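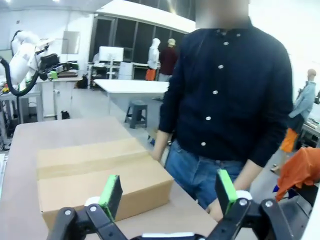 Stullerberg Day Walk: Route and Equipment Inspection, with Comments

Route: Podora village, Aditz spring, Vrabec ledge, Stullerberg summit, return by the forest road
Inspected by: Ljubica Dervishi and Hrvoje Kneževič
Form completed by: Ljubica Dervishi
Date of inspection: 2025-09-01
Highest point: 2222 feet
Start of walk: 1300 feet, at the Podora parking area

How to read this form. OK means that we looked at it and the group can use it. REPAIR means that the group can go, but somebody must do the work before the date we write. STOP means no group passes this place until it is changed. Where I write a comment, please read it also when the mark is OK. In July some guides read only the marks, and so they did not know about the second stream.

PART 1. MEETING POINT AND BUS

1.1 Parking area surface: OK
The holes near the entrance were filled with gravel. The bus should still turn at the upper end, as before.

1.2 Information board: REPAIR
The map on the board still shows the old path along the fence. Two guests followed this path in July and came out in a field with cows. They were not in danger, but they were very annoyed with us. Hrvoje will put the new map behind the glass.

1.3 Toilet at the village hall: OK
Open from early morning. Key is with the bakery when the door is locked. There is no toilet after this point until the forest hut, and the guide has to say this aloud to the whole group, not only to the people who ask.

1.4 Bus first aid kit: OK
Complete. The scissors were changed.

1.5 Bus seat belts: REPAIR
Last row, window side, the belt does not go back when you let it go. The driver knows. Please keep this seat for bags.

1.6 Passenger list and phone numbers: OK
One paper copy stays in the bus and one goes with the guide. A list in the phone is not enough. At Vrabec the phone has no signal and in the cold the battery becomes weak very fast.

PART 2. PODORA TO ADITZ SPRING

2.1 Path marks (white and red): OK
Fresh paint until the chapel. After the chapel the marks are older but a person can see them from one to the next.

2.2 First footbridge: OK
We both stood in the middle and moved our weight from side to side. No movement in the beams. The handrail has splinters on the left side when you walk up. I will bring sandpaper next time, I had none with me.

2.3 Second stream, stepping stones: REPAIR
The biggest stone turned over in the spring flood and now it rocks. On the day of our inspection the water was low and we crossed without trouble. After a night of rain I would not take children here. Use the wagon bridge instead; it adds a quarter of an hour and the view is not so nice, but everybody keeps dry feet.

Comment by Hrvoje Kneževič: I can move this stone with an iron bar if one more person helps me. I need someone strong and who does not mind cold water.

Comment by Shalini Mittal: I can help. Please not before nine in the morning.

2.4 Fallen trees: OK
One beech was across the path behind the sheepfold. The forester cut it before we came. The cut end has resin and sawdust on it and guests like to sit there, so warn them for their trousers.

2.5 Aditz spring, drinking water: OK with comment
The pipe runs well. The village tests the water, and the paper with the result is on the door of the pump house. Please look at the date on the paper before you tell the guests that they can drink. If there is no paper, they drink from their own bottles.

2.6 Benches at Aditz: REPAIR
The middle board of the long bench is soft. I pushed a pencil into it without force. I tied a ribbon around it so that people choose the other one.

PART 3. ADITZ TO VRABEC LEDGE

It is the part where we want all guides to be slow. Most guests are still fresh here and they want to go fast, and then comes the wet rock.

3.1 Stone steps below the ledge: OK with comment
The steps are stable. In the shade there is moss on the outside half. Walk on the inside. Guests with poles must shorten them or carry them in one hand.

3.2 Fixed rope, 125 feet: STOP
The outer cover of the rope is worn through near the third anchor and the white core is visible. The anchor itself is good. I know that most people do not hang on this rope and only touch it for a good feeling, but one day somebody will slip and hang on it. Until the new rope is on the wall, all groups take the upper path through the pines.

Comment by Zhiqiang Xiong: I ordered the new rope. The shop says that the same diameter comes in two weeks. Is it allowed that we use a chain instead? In other places I have seen chain and it lasts for many years.

Answer by Ljubica Dervishi: For a chain we need permission from the landowner, because of the drilling. I asked him and he wants to think about it. Let us put the rope first and speak about the chain in winter.

3.3 Anchors and bolts: OK
All tested by hand and by hammer. One has rust on the surface only.

3.4 Warning sign before the ledge: REPAIR
The sign is there but a branch covers it. I broke off the small twigs. For the thick branch we need a saw.

3.5 Loose stones above the path: OK with comment
We found several after the goats. Hrvoje pushed them down while I stood below the bend and stopped two walkers who came up. Please do this always with two people. When you see goats above the ledge, wait.

3.6 Upper path through the pines: OK
The ground is soft and dry, with roots. No open edge. A family with a child of seven years walked behind us and had no difficulty. Add twenty minutes to the plan.

PART 4. SUMMIT

4.1 Summit cross and cable: OK
The cables are tight.

4.2 Lookout railing: REPAIR
The lower bar is missing on the east side. An adult is safe, but a small child could go under. The guide stands on this side as long as children are at the lookout. Zhiqiang will bring a new bar together with the rope.

4.3 Summit book and box: OK
The lid closes. The pencil was gone, as always. I left two.

4.4 Trash: REPAIR
More than in spring. Mostly paper tissues and bottle caps behind the flat rocks. Every guide carries a bag down from now on, also when it is not our trash.

4.5 Weather shelter: OK with comment
The roof is good. In a thunderstorm we do not use the shelter, it stands too high and too open. The group goes down to the forest edge at once. I repeat this because Eleni was asked by a guest why they must go out from under a roof when it rains, and it is good to have the answer ready.

Comment by Eleni Ionescu: He was really not happy with me. Maybe we can put one sentence in the booking letter, that in a thunderstorm the guide decides and there is no discussion?

Answer by Ljubica Dervishi: Yes, I will write it. I will make it a bit more friendly.

PART 5. RETURN BY THE FOREST ROAD

5.1 Road surface: OK
Long and a little boring, but safe. Knees get tired in the last part. Make a stop at the hut even if the group says that it does not need one.

5.2 Logging work: OK with comment
They cut wood on the north side this month. When the red and white tape is across the road, you do not go under it. Call the number on the tape and wait until somebody answers. We waited ten minutes and the man came himself to bring us through.

5.3 Forest hut, toilet and tap: OK
The tap is closed after the first frost. Paper was missing.

5.4 Mountain bikes: REPAIR
Bikes come very fast around the curve under the hut. We should ask the bike club for a sign. Until then the group walks on the inside in one line, with one guide in front and one at the end.

5.5 Last crossing at the main road: OK with comment
The drivers do not see the walkers because of the corn. The guide goes first with the yellow vest and stops on the other side. After the harvest it will be better.

PART 6. WHAT THE GUIDE CARRIES

6.1 First aid kit with two triangular bandages: OK
6.2 Rescue blankets: OK, but one package was open and I took it out
6.3 Headlamp with spare batteries: REPAIR, batteries are old in the lamp with the blue strap
6.4 Whistle: OK
6.5 Paper map in plastic cover: OK
6.6 Short rope and two slings: OK
6.7 Radio, charged and tested: REPAIR
From the summit the radio reaches the bus. From Vrabec it does not. We tried at the ledge, before the ledge and after the ledge. If you need help at Vrabec, send one person back toward Aditz until the call goes through, and do not send a guest alone.
6.8 Extra water: OK
6.9 Sunscreen and tick tweezers: OK

Comment by Shalini Mittal: The tweezers in kit two are bent and cannot hold a tick. I had to use the nails of my fingers. Please change them.

Answer by Ljubica Dervishi: Changed.

PART 7. COST OF REPAIRS AND WHO DOES WHAT

Rope, railing bar and small parts together should stay under 2000 euros. We will have to wait with the new benches.

Second stream, big stone: Hrvoje and Shalini
Rope at Vrabec and railing at summit: Zhiqiang
Branch before the ledge: Hrvoje, with the saw from the barn
Map behind the glass in Podora: Hrvoje
Handrail of the first footbridge: Ljubica
Text about thunderstorms for the booking letter: Ljubica
Letter to the bike club: Eleni
Batteries, radio check and trash bags: every guide for his or her own kit
Seat belt in the bus: the driver, and Eleni asks him again before the next tour

The STOP at 3.2 is valid for all groups, also for private ones and also when the guests have their own helmets. When the rope is changed, I go up once more with Zhiqiang and we both sign under this line.

Signed for 3.2: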